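About Tumine

Tumine sells shower curtains, door strips and plain room dividers. We started in a unit behind a tile shop, after buying one too many curtains that promised to last for years and went stiff by August. We still don't believe most of what is printed on the packaging in this trade, and we would rather you didn't believe ours until you've hung one up and lived with it.

Our range is small. There are 8 colors, mostly greens, grays and blues, and we have been asked many times why there aren't more. Most new colors we get offered are an old one with a new name. "Sea mist" and "morning fog" came to us from the same supplier in the same month, and we could not tell them apart under the office lights.

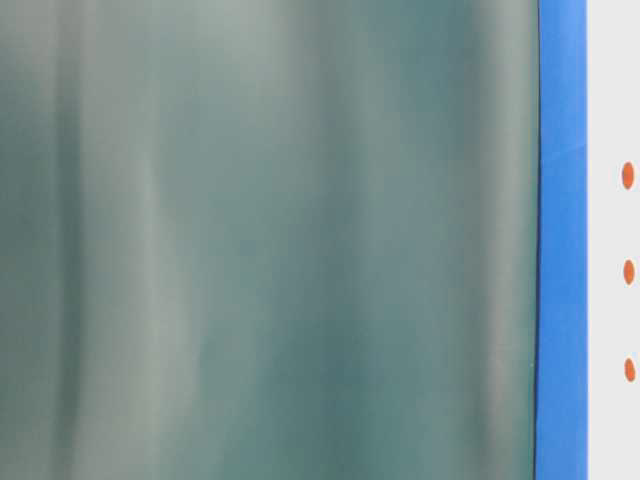

Color is hard to judge on a screen anyway. Blue can lean green, and gray can lean toward almost anything. Ask for a swatch before you order. We charge $2 for a set and take it off your first bill.

You will see words like "hygienic" and "self-cleaning" on other sites. We asked two makers what they meant by them and got brochures back. Ours need wiping down, like everybody else's.

The Flunar line is our heavier one, made for us by Sutanto. It costs more, and for a guest bathroom it is probably a waste of your money. The minimum trade order is 400 yards. Households can buy a single panel.

Returns are open for 8 weeks, used or unused. Please fold the panel before you mail it.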